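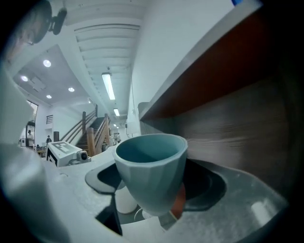
Teal cup in the hand-held gripper, stairs end of the hall.

Notebook, September, started just after lunch

Right, money. Unnur Nørgaard wants a number from me for next year's kit and I've been putting it off by tidying cable drawers, so I'm going to think on paper here and then turn it into something respectable for her later.

The pot is 3,000 for the gripper side of things. The arm side has its own 3,000 and I'm not allowed to touch it, which I have now been told in two separate emails (fair enough, I did ask twice). There's also a bit left over from the Kuloscombe job, but that's meant for travel and I'd like to actually go to Kuloscombe again, so I'm leaving it alone.

What I want most is more hand-held units. At the moment if one is in pieces on my bench, somebody stands about drinking tea. Krasniqi quoted 600 each, printed housing and finger pads included, camera not included. Plelon are cheaper on paper but they only sell the pads in packs and the delivery charge is cheeky. I've asked Plelon for the price again without the carry case. Who wants the carry case? We have a cupboard.

So, 2 more from Krasniqi. That's 1,200 gone. I went back and forth on buying three, and I'd love three, but then there's nothing for pads or spares, and a gripper with worn pads is a very expensive paperweight.

Pads next. The black ones do nicely on the teal cup because they wrap round the bottom of it and the flat facets give them something to sit against. Smooth tapered things are another matter and I don't want to buy a big stock of one shape before trying the softer sort. Iltside do a sample set. Must ring them, their web form ate my message last time and I waited nearly a fortnight for a reply to something they'd never had.

Pencilling in:
Krasniqi units, 1,200
pads, mixed, 400
camera modules and leads, 500
printing filament and screws, 200
cups, bowls and so on, 100

Which comes to 2,400. Leaves 600 and I know exactly what will happen to that 600, it'll go on postage and the thing I've forgotten. Unnur likes to see a line called contingency so I'll call it contingency.

On cups: I'd like a proper shopping trip instead of ordering whatever comes up first online. We want a spread of shapes, some with facets like the teal one, some straight-sided, a few with handles, a couple that are frankly awkward. Buy doubles of everything! We've been caught out by this before, a shop stops stocking the one you've built a month of work round and then you're on auction sites at eleven at night bidding against somebody's auntie.

Markers. I want new printed squares on something stiffer, matt finish, and spares in the drawer. Pennies compared with the rest, so I've hidden them under printing. If Unnur reads this: they're under printing.

Lighting is the one I can't decide on. With tubes running down the ceiling and the round lights over by the stairs, we get quite different light depending on which way you face. A pair of lamps on stands would give me something steady for the close work. But half of me thinks the mix is useful and we should leave it well alone, and that half is also the cheap half. Not in the list for now. Might borrow a lamp for a week and see whether I miss it when it goes back.

Also not in the list: a second workbench, a decent trolley, a label printer (I will keep asking).

Rang Iltside about four. Sample set is fine, they'll send it on approval and we pay for what we keep, so I've knocked nothing off the pads line but I feel better about it. They also tried to sell me a bench-top controller at over 3,000, which would be the whole pot and then some, for a box with a nice knob on it. It was a very nice knob.

Still to do:
get the Krasniqi quote in writing, with how long it's good for
chase Plelon, no carry case
check which lens the spare camera modules come with before I order the same again
ask whether printing can come out of the general workshop money
measure the cupboard shelf, the new units need to go in with their handles on

Will type up the table for Unnur tomorrow morning. The pads figure is the soft one, if anybody wants to argue with it please do so before then.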